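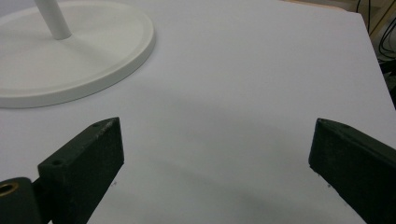 Fingers are on and the jaws close square now, finally. Went with the second version, the blocky ones, printed solid at the tips. They look rough but that finish is doing us a favor, the smooth set let go of everything. Two holes along the top of each finger was the plan and I'd keep that, the one by the tip is where a pad can go later if we want pads. The brass insert in the green mount went in straight on the second try. First mount is in the scrap bin, I leaned on the iron too long and the hole went oval. Tatiana, if you do the next pair, go in slow and stop a hair before flush, it sinks a bit on its own.

Still open:
the left side has some play at the pivot. Not much, you feel it more than see it. Shim or reprint? I vote shim.
Fonov board drops off usb when the servo stalls. Ran it 84 open/close cycles last night with no load and it was fine, then squeezed a sponge and it quit on 10. So power, I think. Alby do you still have that bench supply
cable to the handle is too short if you're standing up. Needs to be a lot longer, my wrist was fighting it the whole time.

Also I'm using the white table for testing from now on, dark fingers show up nicely against it and tracking was much happier than on the plywood bench. Please don't drill on it. It needs a wipe too, there's a few specks on it and I don't know yet if the tracker cares.

Ruby-Lee Hoani wrote:
> Hi all,
>
> Before I order anything more from Pumen can someone tell me where the
> gripper is at? I have 20 of the short screws left and no long ones.
> Lindsay thinks the fingers should be thinner so we can get under flat
> things like washers. I don't mind either way but I'd like to pick one
> before August, we said we'd bring it to the Dunstan open day and I
> don't want to be printing parts the night before again.
>
> Also whose spool is the dark green? It's nearly out.
>
> Ruby-Lee

Spool is mine, use it up. I have another one at home, same green I hope.

On thinner — Lindsay has a point about washers but I'd sooner get this set working first and then shave the tips. The slant at the end gets you partway under things already. We could do a thin pair that swaps onto the same mounts, holes are the same so it's ten minutes with a driver. File is in the shared folder, finger_v2, dont use the one called final.

Long screws yes please, get a bag. And one spare servo if the order has room.

I'm in the shop from 6 pm tomorow if anyone wants to try it.

Océane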